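Cistell reserva presupuesto para automatizar el cambio de discos en su centro de datos
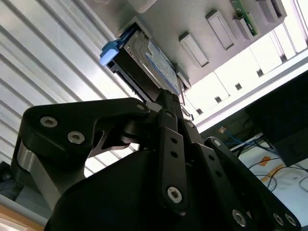
Una pinza robótica junto a una bandeja de disco parcialmente insertada en el chasis de un servidor.

2025-05-28 – Redacción

El operador de alojamiento Cistell ha incluido en su plan de inversiones la compra de 2 células robotizadas para la sustitución de discos duros en servidores de bastidor. La partida, aprobada en abril, asciende a 59 000 euros por célula e incluye brazo, pinza, controlador y puesta en marcha. El mantenimiento se contratará aparte, por un periodo de 3 años.

Las ofertas finalistas son las de Drarkstead y Jaloris. La primera propone una pinza de eslabones articulados con dedos intercambiables; la segunda, un útil específico para cada modelo de bandeja. El pliego exige que el equipo accione la palanca de liberación, extraiga la bandeja e inserte el repuesto sin retirar el chasis del bastidor.

La integración con el inventario correrá a cargo de Bogdan, proveedor actual del software de gestión de activos. Cistell pide además una cámara en la muñeca del robot y registro de fuerza en cada inserción – dato que usará para fijar los criterios de aceptación.

El plan no contempla por ahora el cambio de fuentes de alimentación ni el recableado, que seguirán siendo manuales. La adjudicación depende de las pruebas en banco, con una duración prevista de dos semanas por oferta.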